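Packing Small Cartons by Hand: Notes for the Wednesday Session
Speaker: Treasa Lenihan, Edent Distribution Training

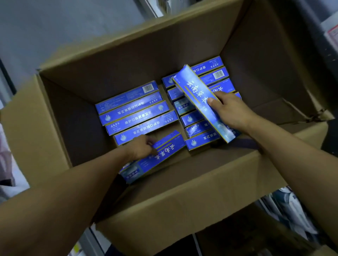
Slide 1. Welcome the group and thank Phong Văn for arranging the room. State the scope: long, narrow retail cartons, toothpaste above all, packed by hand into plain corrugated boxes. Liquids and glass are covered in the June session.

Slide 2. Our site handles 3,000 mixed orders a week. In the last review, 63 were returned with crushed corners. Most of those had been filled at one end first, leaving a gap at the other.

Slide 3. Recommended practice. Open all four flaps fully before starting. Lay cartons flat and side by side, in parallel rows. Complete one layer before beginning the next. Keep labels facing the same way where the customer requires it - the Zudgate account does, the Doãn account does not.

Pause for questions. Someone usually asks about reused boxes. A creased flap is acceptable under site policy; a split seam is not.

Slide 4. Hand out the practice boxes. Allow 11 minutes, working in pairs. Walk the tables and check for cartons standing on end.

Slide 5. Closing check: press lightly on the top layer before taping. Refer further questions to the packing desk, open from 8 a.m.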